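In Defense of the Coaster

My mother kept a stack of coasters on the side table by the front door, and for most of my childhood I thought they were a kind of decoration, like the glass bird or the bowl of keys. You could look at them. You could move them to dust. What you could not do, in our house, was take one and put a drink on it without first asking whether it was one of the good ones. So all of us drank standing up, near the sink, and the side table lived to a great age without a single ring on it.

I have been thinking about that table a lot since February, when I finally moved into the apartment over on Iyamu Street and had to decide what sort of home I was going to keep. I am 35 years old and had never before bought a thing to put under another thing. My friend Onyekachi Abubakar came over the first week with soup and sat down on the floor with me, and when she went to put her mug down she looked left, looked right, and then held on to it for the better part of an hour. I felt terrible! She was being polite, and being polite was making her hands hot.

That is my whole case, really. A coaster looks like it is there for the furniture, and I suppose it does help the furniture. But what it says to a guest is: put that down, you're staying. I can't think of many other objects so cheap that say it so plainly. A coat hook, maybe. A second chair.

I know there are people who find them fussy. I wrote a few lines about this on the Nurby neighborhood board and got back a long and quite heated reply from a man who said a table ought to show its life, rings and all, and that his grandfather's desk had almost 100 marks on it and he wouldn't trade one. I liked that reply very much and I have read it more than once. I would only say to him that his grandfather chose those marks. Your visitor doesn't get to choose. She only gets to worry.

So put them out before people come, and leave them out after they go. I would much rather see a plain round one sitting by itself in the open than a handsome set of 6 in its box in a drawer.

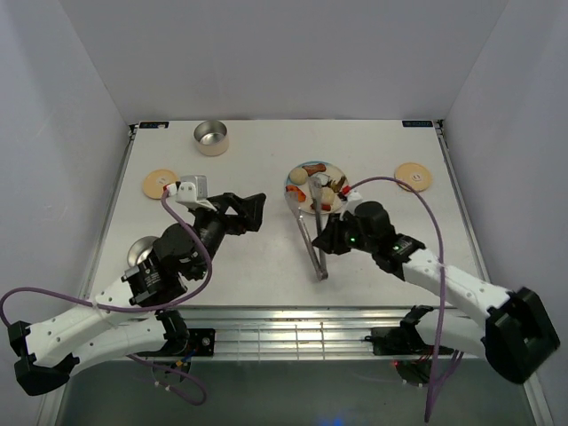 What to Look For

Round or square makes no difference to me, though I lean round. I do care that they are light enough to slide across to somebody with one finger — that little push across the table is half the pleasure. Mine are cork and came from Mimau, the kitchen shop next to the bakery, and they have already gone dark in the middle from tea.

Buy more than you think you need. They wander off to the bedroom and the bathtub and the windowsill, and you should let them. My mother, who is visiting next month, has already asked me on the phone whether I am using them every day, and I told her yes, all of them, and there was quite a long silence, and then she asked what kind of soup I wanted her to bring.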